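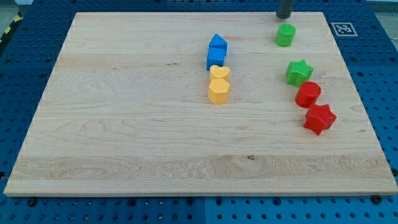
We started with the sorting results, and I'm writing these up myself because Dindo had his hands full with the logs. The question on the table was whether the new ordering method — we're still calling it Bimum — picks better first moves than the old nearest-block rule. Wayne's worry is blocks that touch. The red cylinder is right up against the green star on the board, and he wanted to know if the method treats a pair like that as one lump. Dindo says it splits them by color first and shape second, so it shouldn't, but he hasn't checked the logs for that case on its own.

**Numbers so far**

Out of 2,000 planned trials we have 1,284 done. Of those, 633 used the old rule and the rest used Bimum. Brenda thinks the new one looks ahead, and so do I, but we agreed not to quote a success rate to Ackroyd until the whole set is in. (I did want to! I lost that one.)

**What we argued over**

Bradley would like to drop the heart shapes, as he finds the grasp angle fussy. Aurelio said no, the fussy ones are where the two methods come apart, and I'm with him. Hearts stay in. Wayne asked for a fixed random seed per layout so both methods get the same starting spots — fine with everybody, starting with the next batch.

**To do**

- Dindo: pull every trial with touching blocks, mixed colors only
- Brenda: redo the plot with the 4 layout types kept apart
- Wayne: seeds, and send me the script
- Me: draft the methods section for the Atcombe report, due in April

Bradley also brought up marker calibration, but we ran out of time, so it goes first at the next meeting.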